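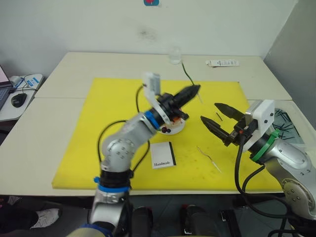 Bestis: Your Questions About Our Little Cakes

Hi! I bake the Bestis at Bestano, and these are the things people ask me most at the counter and by email. If yours isn't in the list, write to me, I love cake mail.

What is a Besti?
It's our small round birthday cake, the one with the pink glaze and all the fruit on top. I came up with it for people who want a real cake with candles but don't want to be eating it until next Thursday (although I have nothing against that plan).

How many people does it feed?
Two hungry ones, or four if you've just had dinner and everybody's being polite. Bigger party? Order 2 and put them side by side, they look very cute together.

What fruit goes on top?
Whatever is good that week. I like something red, something green and something dark, so it's usually strawberry, kiwi and blueberries. I also let a few berries end up on the plate, because they're the first thing people steal and it keeps their fingers off the glaze!

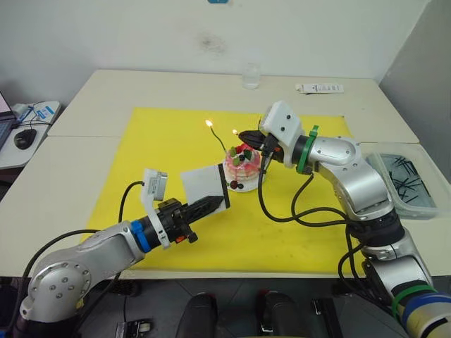 Pink glaze, plenty of fruit, both candles lit.

Can I leave something off?
Sure. Kiwi is the one people skip most. Tell me when you order and I'll fill the gap with more berries.

How far ahead do I need to order?
I need 24 hours. For a Saturday pickup please try to give me longer, Saturdays are a zoo. November is oddly busy too (so many November birthdays in Grajales, I don't know what you were all up to in February).

Does it have to go in the fridge?
Yes, until you're nearly ready for it. Take it out 60 minutes before you want to eat. The glaze gets its shine back and the sponge tastes like much more when it isn't fridge-cold.

Can you add a card?
I'd be happy to! Put your message in the order notes and I'll write it in my best handwriting. If you're bringing your own, a small square one is a nice size to stand next to a cake this little. Just keep it well back once the candles are going, paper and flames are not friends.

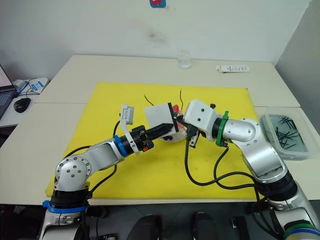

A square white block with a black edge, and a small clear dish behind it.

Which candles should I use?
Thin ones. Fat candles make craters in a small cake, and then you have a strawberry sliding into a hole. I like the skinny dark kind, and they don't have to match or stand up straight. One can lean, one can curve, it's a birthday and not a parade.

Where do I stick them?
Between pieces of fruit, pushed down into the sponge. Kiwi is slippery, so don't count on it to hold anything up. And light the one farthest from you first, so you aren't reaching across a flame to get to the other.

What about the plate?
White and round, every time, that pink looks so good on it. Mine is the plain one from the Stultholm set. A bright cloth or mat under it is fun too, and yellow is my favorite.
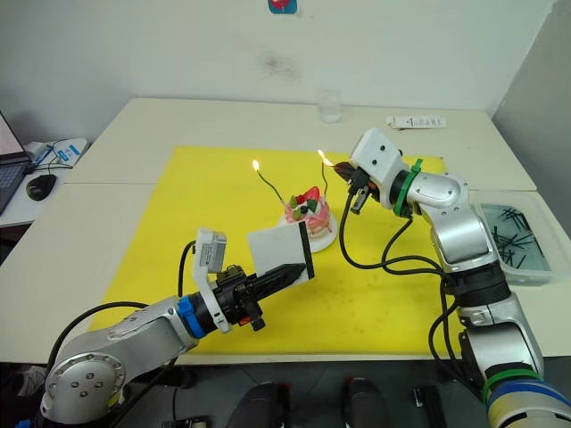 Sheyla Mosquera wrote in to say that she blows hers out before the singing is over, then lights them again for the kids, and would the glaze mind? It won't, Sheyla! Just brush off any drips of wax before you cut.

Do you deliver?
Only inside Grajales, and only in the afternoon. Anywhere else is pickup. Keep the box flat on the floor of the car, please, not on somebody's lap.

Can I freeze one?
The sponge, yes. The fruit goes sad and watery, so lift it off and eat it first.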